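Uvirska hospital gets longer visiting hours from summer

5/3/21

The district hospital in Uvirska will let families visit surgical patients until eight in the evening, the hospital management has decided. Until now the wards closed to visitors at five, and many people who work in the next town could not come at all on working days.

The change begins first in the two surgical wards, which have 146 beds together. The other wards will follow when there are enough staff at the evening reception desk. Each patient may have two visitors at one time, and children can come with an adult.
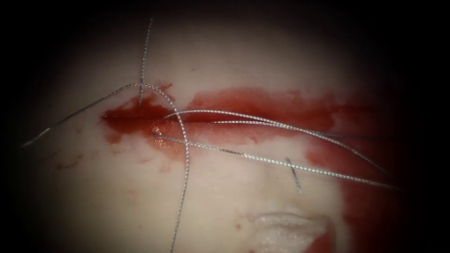 The question of visiting hours has been discussed in the town since January, when a petition with 1,259 signatures was handed in at the main entrance. The people who signed it asked for evening visits and also for a later bus. They wrote that the present rules were made at a time when most families lived within walking distance of the hospital, and that today this is no longer so.

The management first answered that evening visits would disturb the rest of the patients and make the work of the nurses more difficult. After talks with the ward staff it has now agreed to a middle way. Visits will stop for half an hour when dinner is served, and the lights in the corridors will be turned down at eight as before.
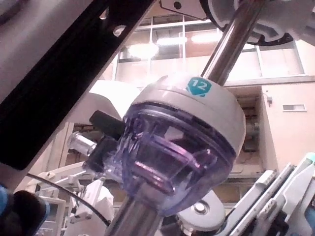

Boström, who signed the petition, is happy about the later hours but thinks that the bus is the bigger problem. The last one toward Skindberg leaves the hospital stop at 17 minutes past six, and a person without a car must then choose between a very short visit and an expensive taxi. Longer hours are of little use, Boström feels, if only those who drive can use them.

The bus company Deltorus has promised to look at the timetable. It says that one more evening trip is possible if the town pays a part of the cost, and the town council will speak about this at its next meeting. The trip from the hospital to Skindberg takes 23 minutes.
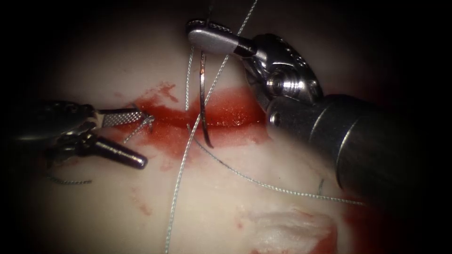

Parking will also change a little. Visitors who arrive after five may use the staff parking lot behind the kitchen building without paying, but they must leave it before nine, when the gate is locked. The small café on the ground floor will keep its present hours for now and closes at four. Drinks can be bought from the machine next to the elevators.

Visitors are asked to register at the front desk and to stay at home if they have a cold or a fever. The new hours will be posted at both entrances and on the hospital website.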